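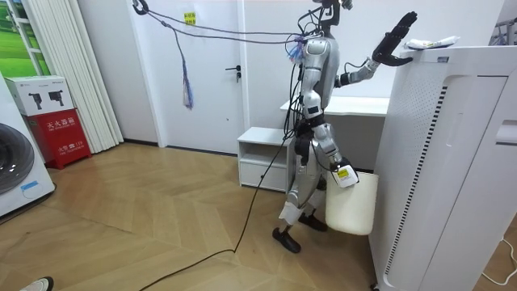 Monthly room check, Prarndale office, Menzies Street side
Form 1303, filled in by Wutex Building Services. Month: November

1. Exit door and corridor
OK. Door opens fully. The sign is lit, but the cover has a small crack - please order a new one. 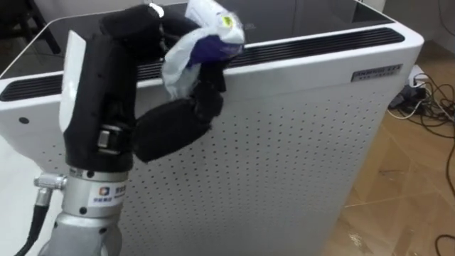
The corridor must stay clear also in the evening, when deliveries are left there.

2. Smoke alarms
Test button pressed on all units, all sounded. One is a bit yellow in colour, no action.

3. Power points and cords
Not OK. Two double adaptors were used one in the other behind the copier. I have removed them. Please do not put them back. 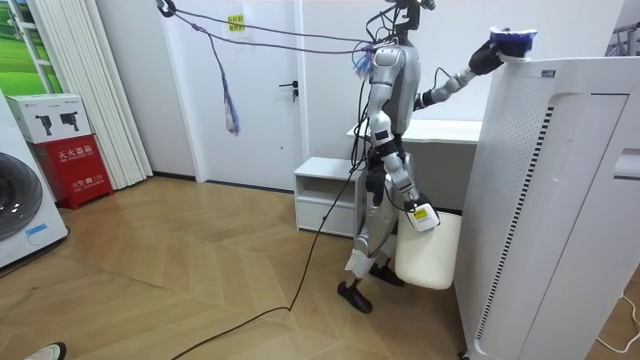 4. Fire extinguisher
OK. Tag is current, pin and seal in place. Bracket is loose on 2 screws, tightened.

5. Windows and blinds
Blind cords near the kitchen hang too low. Cleats are needed, I asked Tumeren for a price.

6. Air and dust
Room air is good. Vent above the sink has grey dust, to be wiped before next check.

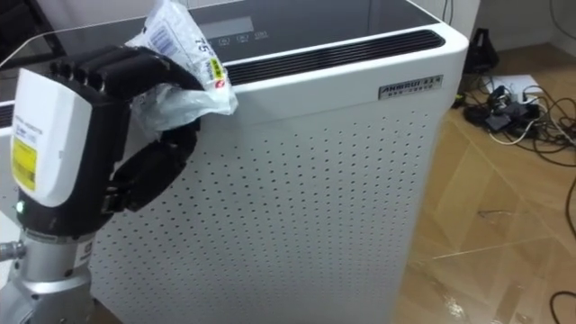

Tall white air purifier, item 6.

7. First aid kit
Burn gel is missing. Eye wash is good until March.

Result: passed with comments. Items 3 and 7 to be closed in 11 days.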